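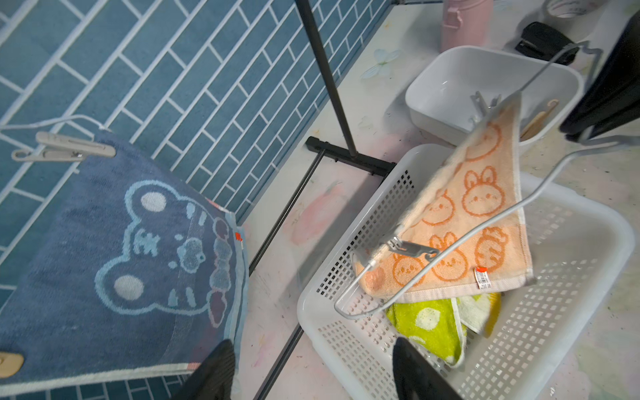 Trekeo Gripper Kit: Laundry Test

26 February 2023 – posted by the Griltgate workshop blog

Home | Reviews | Kits | Parts | Contact

I have had the Trekeo two-finger kit on my arm since it shipped from Clurville, and I wanted to try it on something softer than blocks and cans. Towels seemed fair. I used small ones with cartoon prints, the bear one on a wire rack, the bunny one on a wire hanger and the rest in a basket on the floor.

The kit costs 1,659 with the wrist camera included. You get the gripper, the camera mount, a cable set and 2 spare finger pads. Mounting it took me one evening. The manual skips the part where you route the camera cable, so do that before you tighten the last four screws or you will be taking them out again.

Cloth is harder than I expected. The fingers close well on a thick hem, but on a single layer they tend to slide. Clothespins are easier to hold, but you need to come in straight. If the wrist is turned even a little, one finger hits the wire and the whole stand moves.

The camera view is the best part of the kit. Both fingertips stay in sight, and I can see the weave on a towel up close. A perforated basket gave the depth software some trouble – I think all the little holes confuse it. Turning the smoothing up helped.

I also tried the Osagie fingers, which fit the same mount. They are softer and grip thin cloth better, but they wear fast and they are sold only in packs of two.

I would buy the Trekeo again for general use. For laundry only, I would wait for the new pads promised for May.

4 comments | 2 shares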